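월요일

퇴근하고 집에 오니 일곱 시 반이었다. 저녁은 냉장고에 남은 김치볶음밥을 데워 먹고 설거지까지 했다. 오늘은 둥근 테이블을 치우기로 마음먹은 날이다. 토요일에 다김이 밥을 먹으러 오는데 지금 상태로는 접시 두 개 놓을 자리도 없다.

이 테이블은 작년에 이사하면서 중고로 샀다. 원래는 밥 먹는 용도였는데 책상이 없다 보니 키보드가 올라왔고, 키보드가 올라오니 어댑터와 케이블도 따라왔다. 그다음부터는 가방에서 꺼낸 것이 전부 여기로 간다. 밥은 주로 싱크대 옆에 서서 먹거나 바닥에 작은 상을 펴고 먹는다.

시작하기 전에 어디에 뭘 둘지 먼저 생각해 봤다. 음료 쪽은 쉽다. 머그컵은 싱크대로, 물병은 현관 옆에 두고 나갈 때 챙긴다. 연보라색 병은 빨간 컵받침째로 창가 선반에 올리면 된다. 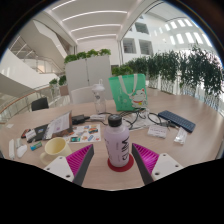 문제는 케이블이다. 검은 선이 다 비슷해서 어느 게 어느 기기 것인지 뽑아 봐야 안다. 한 가닥씩 풀어서 쓰는 것만 남기고 나머지는 묶어서 신발 상자에 넣었다. 묶는 끈은 다이소에서 1000원 주고 산 것인데 생각보다 튼튼하다. 선에 이름표를 붙일까 하다가 귀찮아서 다음으로 미뤘다. 선을 푸는 데만 33분이 걸렸다. 중간에 어머니 전화를 받은 시간까지 합친 것이다.

스티커는 트리니티가 준 것이다. 쓰려고 하면 아까워서 못 붙이고 몇 달째 그대로다. 일단 검은색 노트 있는 쪽으로 옮겨 두었다. 고양이처럼 생긴 하얀 캐릭터가 그려진 민트색 가방은 장 볼 때 쓰는데, 걸어 둘 고리가 없어서 매번 테이블에 세워 놓게 된다. 현관문 안쪽에 붙일 고리를 사야겠다. 지난번에 본 것이 900원이었다. 접착식이라 무거운 건 안 된다고 적혀 있었지만 빈 가방 하나는 괜찮을 것 같다.

종이류는 한 번에 다 못 봤다. 펼쳐 둔 것은 읽던 데까지 표시하고 덮었고, 흰 종이는 뒷면을 메모지로 쓰려고 남겼다. 작은 카드는 버려도 되는지 몰라서 서랍에 넣었다. 서랍도 거의 다 찼다. 여기는 다음 주에 해야 한다.

남색 키보드는 그냥 두기로 했다. 매일 쓰는 물건을 넣었다 뺐다 할 자신이 없다. 대신 안 쓸 때는 벽 쪽으로 밀어 놓기로 했다. 토요일에는 침대 위에 잠깐 옮기면 된다.

다 하고 행주로 상판을 닦았다. 컵 자국이 하나 있는데 여러 번 문질러도 안 없어졌다. 사포로 갈아 내면 된다는 글을 봤지만 더 망칠까 봐 그만뒀다. 그 자리에 냄비 받침을 놓으면 가려진다.

토요일 메뉴는 아직 못 정했다. 다김이 매운 걸 잘 못 먹어서 닭곰탕이나 잡채를 생각하고 있다. 내일 퇴근길에 고리하고 당면 가격을 보고 올 것. 건전지도 사야 한다.

열한 시 십 분. 씻고 잔다.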